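Homero (simulation method)

Homero is a method for training household robots in simulation. It changes the layout, surfaces and camera placement of a virtual home between practice runs, so that a control program learns to act on what its cameras show and not on a remembered floor plan. The method was developed at the Inero laboratory by a group led by Zawadi Bakilana. The first public version was released on 2021-08-06.

Background

Training a robot arm in a real home is slow, and mistakes can damage both the arm and the home. Simulators remove most of that cost, but a program trained in one tidy virtual apartment tends to fail when a wall has a different color or a door is hung on the other side. Earlier work at Inero used a single fixed apartment called Skekley. Programs trained there did well in Skekley and poorly everywhere else.

Method

Homero builds each practice home from a library of 407 surfaces and fixtures. Walls, floors and panels are drawn from the library separately, and combinations that would look odd in a real house are kept. The robot is then placed at a random starting point, sometimes very close to a wall, and its cameras are turned by up to 90 degrees from their normal setting. A run ends when the task is finished or after 40 seconds of simulated time.
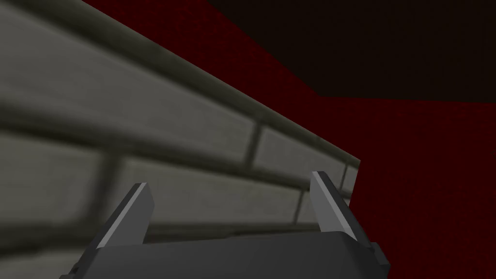
Why does the method keep room designs that no builder would choose? Unusual rooms stop the program from relying on habits such as "floors are brown," and programs trained with them lost less accuracy when moved to a new home.

The control program receives camera images and the joint positions of the robot. It does not receive a map. In the two-arm version, both arms are controlled by one network, which replaced an earlier design with a separate network for each arm. The change was made in February, after the separate networks were found to send both hands to the same spot and block each other.

Tasks

The standard test set has 11 tasks. They include opening a panel, pressing a switch, moving an object from one room to another and reaching past a fixture without touching it. Small bathrooms are used often because they leave little space for the arms to turn.
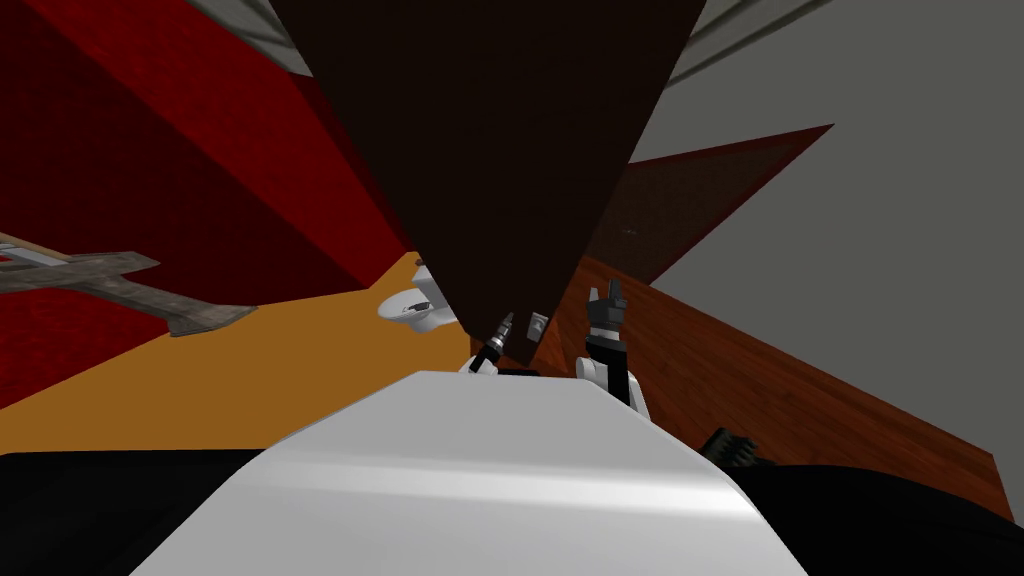

Scoring is by completed tasks only, with no partial credit. Contact with a wall or fixture is recorded separately and does not end a run unless the force passes a set limit. A later revision, named Kazlauskienė, lowered that limit for the reaching task and left the others as they were.

Limitations

Homero treats all surfaces as rigid. Curtains, towels and soft furniture are left out of the library, and tasks that depend on them cannot be tested. Lighting is kept even in most homes, so strong glare and deep shadow are less common than in real rooms. The camera changes also make training slower, and the group advises users with a fixed camera mount to turn them off.

See also

Skekley
Simulation training
Two-arm manipulation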